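Teaching a robot to tidy the bathroom: a chat with Nidia Condori

By Yesenia Urrego
14 Jun 2025

I'd been trying to pin Nidia Condori down for a proper chat since the start of the semester, and when she finally said yes it was on the condition that I brought the coffees. Fair enough! She's the student lead of Skimeter, the robotics club project out at Pruncombe, and they're deep in the messy part of the year when everything has to start working at once.

The club's job this year is household tidying. They've entered the Grivcombe challenge (the student one, with the home tasks), and the task they drew was the bathroom counter.

"Everyone else wanted the kitchen," Nidia told me, laughing. "We got toothpaste. I was a bit gutted for a day or so and then I thought, hang on, this is a much more interesting problem."

I asked her why, and off she went. A mug is a mug, she reckons. It's stiff, it has a handle and it stays the shape you left it. A tube of toothpaste is a different shape every morning. Toothbrushes are skinny and lie flat on the bench, so the fingers have to come right down to the surface without scraping it, and then there's the tap in the road of nearly everything you want to do.

"And the mirror," she said. "Don't get me started on the mirror. Our first camera setup kept finding a second toothbrush in there." 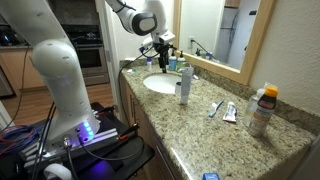
The arm has a name, naturally. It's Policarpio, after Nidia's great-uncle, who was apparently very tall and always leaning over people at dinner. (She has his permission, she says, and he's asked for a T-shirt.) The group drives Policarpio by hand first, one person steering while another calls out what's going wrong, and every run gets saved so the software can learn from it. When we spoke they had 3514 runs on the drive.

That sounded like an awful lot of toothpaste to me.

"It is! I do it in my sleep," she said. "You get fussy about it, too. I went to my mum's and lined up all her bottles without noticing."

So how's it going? Pretty well, with a few sulks. On the last full practice the arm managed 82 per cent of its pick-ups on its own, up from 55 at the start of June. Bottles standing upright are the easy ones. Anything lying down is still hit and miss, and the toothbrush is the one they argue over at meetings.

There are six of them on the team, and only two had touched a robot before they joined. Nidia hadn't. She's studying nursing, which surprised me, and she came along to the first night because a friend wanted a lift.

"I thought I'd be making the posters," she said. "Then somebody handed me the controller and I knocked a cup into the sink, and I wanted another go."

She'd love more people who don't code to come along next semester. Cable wrangling is apparently a whole job in itself, and they're short a good note-taker. If you're keen, stick your head in at the Pruncombe workshop and ask for her. She takes a flat white.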